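Rerkemholm Holiday Flats
Housekeeping guide, section 8: Making up the bedroom

Use this section when a flat changes hands between guests. It covers the bed, the blanket and the last look round the room. Kitchens and bathrooms have their own sections. The linen list was last checked by Rianne Van der Linden on June 14, 2018.

8.1 Before you start

Collect a full linen set from the store. A set holds a mattress protector, a fitted sheet, a duvet and cover, pillowcases and a large pale blanket. Blankets for the double beds are 200 cm wide and have a label sewn into one corner. If the label is missing, lay the blanket over the bed and check that it reaches both sides before you take it up to the flat.

Open the window and strip the bed completely. Put used linen straight into the bag, not on the floor.

Note: The Brondov beds in the ground floor flats have castors. Lock both castors at the foot end before you lean on the mattress.

8.2 Sheets and duvet

1. Look over the mattress protector. Change it if it is marked or damp.
2. Fit the sheet at the head end first, then at the foot. Pull it tight from the sides.
3. Turn the duvet cover inside out, take hold of the far corners through it and shake it down over the duvet.
4. Fasten the cover and lay it with the opening at the foot.
5. Put on the pillowcases with the open ends facing away from the door.

Caution: Do not kneel on the edge of the bed. The slats on the older Martens frames can jump out of their holders. If one does, lift the mattress and press the slat back in before you go on.

8.3 The blanket

1. Place the folded blanket in the middle of the bed, label underneath and towards the foot.
2. Open it out to the left, then to the right.
3. Go to the foot of the bed and pull the lower edge towards you until the drop is the same on both sides.
4. Smooth it with the flat of your hand, working from the middle outwards. Small folds near the side can be drawn out by tugging gently at the hem.
5. Leave the corners loose. They are not tucked in on any of the beds.
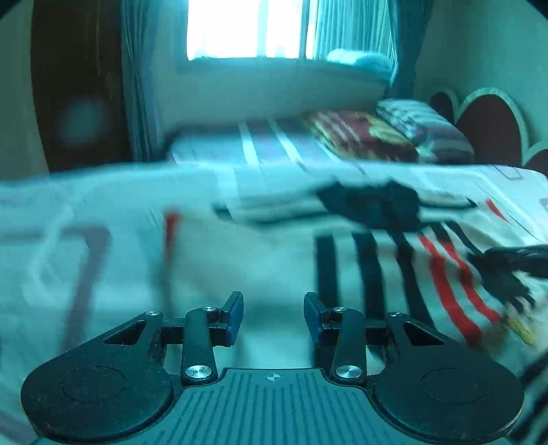
Pale blankets show every mark, so check each one by daylight if you can. A small spot can be dabbed with cold water and a white cloth. Anything larger goes back to the store with a Setent tag pinned to it, and you take a fresh blanket.

Caution: Blankets are washed at 30 degrees and dried flat. Do not put them in the tumble dryer, even on the low setting.

8.4 Last look round

1. Check under the bed and behind the bedside table.
2. Close the window and set the radiator to 2. From November on, set it to 3.
3. Enter the flat number and any missing linen on the sheet by the store door.

Spare blankets are kept on the top shelf of the store. If the shelf is empty, ring Lotte Van Beek on extension 59.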